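Ternville bench cell

The Ternville bench cell is a home-built two-arm robotic workstation for household handling tasks, assembled in the shared workshop at Kanaujia, Floltthorpe. It was designed by Renu Rastogi and is maintained by workshop members. Its principal task is the loading and unloading of a dish rack.

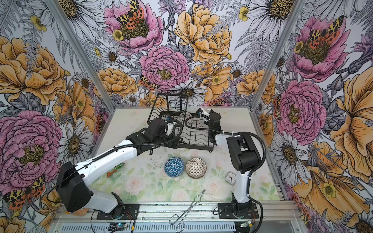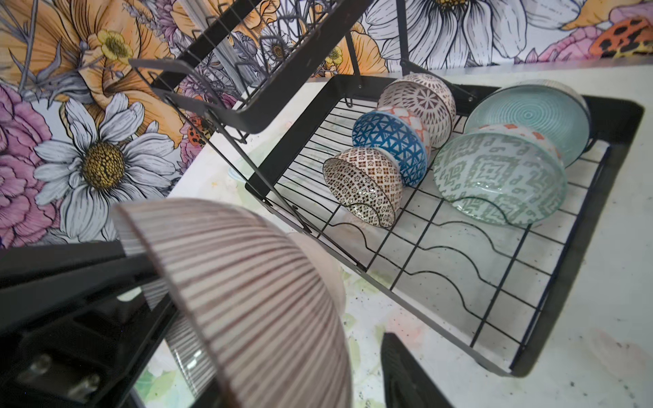
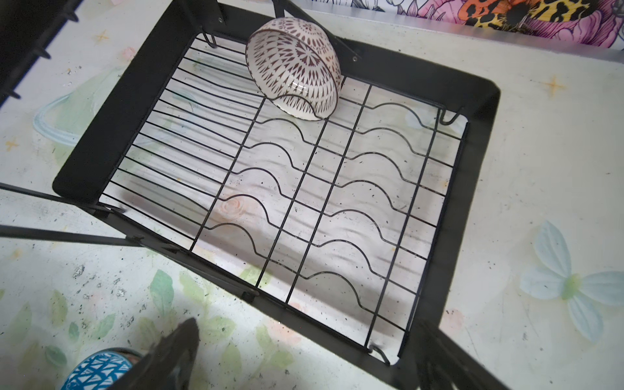
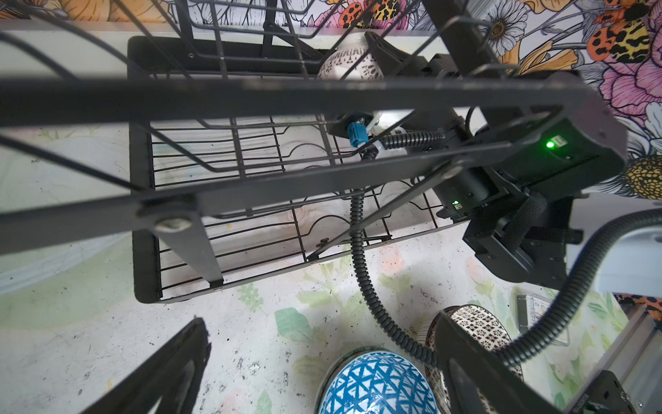
Dish rack and patterned bowls, Ternville bench cell. Photos: Britix workshop archive. Reproduced with permission.

Background

Rastogi began the project after the closure of a kitchen automation course at the same workshop. The original proposal called for a single arm travelling on a linear rail. This was abandoned during the first winter, when trials with cardboard mock-ups showed that a bowl leaning in a wire slot often needed to be steadied from one side while it was lifted from the other. The revised plan provided for two fixed arms sharing one work surface, and construction started in May.

Construction

The cell is organized around an aluminum rail along its front edge, which carries the mounting bases of both arms. Each arm is white and black and ends in a black two-fingered gripper. Small circuit boards are mounted on the same rail, within reach of the operator. Cabling to the right arm runs in black corrugated conduit, a change made after bare leads repeatedly caught on the rack. Total expenditure on materials, excluding the arms, was recorded as $460.

Three sides of the enclosure are lined with floral wallpaper, and the table surface is printed with flowers and leaves. Plain grey panels were used in the earliest version of the cell. Rastogi replaced them on the grounds that domestic kitchens are seldom plain, and that a vision system tuned against a bare background would be of limited use in one.

Cameras

Views are recorded from a fixed position at the workspace and from small cameras mounted at the grippers. The gripper views are used for the final approach to a dish, when the arms themselves may block the fixed view. Their disadvantage is that a held bowl can cover a large part of the picture, as in the second photograph.

Dish rack task

The rack is a black two-tier wire model. Its lower tier has wavy wires that form slots for plates and bowls, and it is this tier that receives most of the work. Ceramic dishes in strongly contrasting patterns were chosen for the task, among them a bowl with blue and white triangles that has been kept in the set from the beginning.

A standard session consists of 10 attempts, each limited to two minutes. An attempt is counted as complete when the dish stands unsupported and both grippers have withdrawn. A dish that comes to rest across two sections of the wire grid is logged separately – the workshop's term for this is a "straddle" – and may be corrected by either arm before time expires. Sessions are ended early if a dish is chipped.

Software

Control software is written and maintained under the project name Britix. Version 2 introduced a shared schedule for the two arms, which had previously been run from separate programs and were prone to waiting on one another. Members may load their own routines after completing the workshop's safety induction. Logs are retained for 18 months.

See also

Kanaujia shared workshop
Britix (software)
Dual-arm manipulation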